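Chapter 3
Teaching an Arm to Set the Table: The Tlapale Build

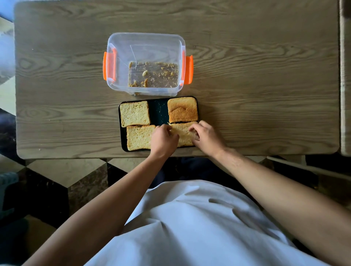
Figure 3.1 Bread slices on a baking tray, with an open clip-sided container behind it.

Most home robot projects begin with a motor. The Tlapale arm began in a kitchen, with Guadalupe Barajas writing down what her hands did when she moved bread from a box to a tray. Her notes ran to 13 pages before she bought a single part.

Bread is a hard material for a gripper. It gives under light pressure, it tears, and it sheds crumbs that get into open joints. No two slices are quite alike. A person corrects for all of this by feel, often with both hands on the same slice. A low-cost arm has to be told when to stop squeezing.

In this chapter you will build a three-joint arm that clamps to a table edge. You will also write the short program that places slices on a tray — slowly at first. The parts are listed in Appendix B. The controller is the Skeltlow board from Chapter 2, and you should have it running before you go on.

Section 3.1 covers how to break a hand task into steps. Section 3.2 deals with the frame and the clamp. In Section 3.3, Getsemaní Meléndez explains how she set the grip limit on her own arm in a shared workshop, using nearly 3000 recorded grips.

Key terms: grip limit, compliance, end effector, home position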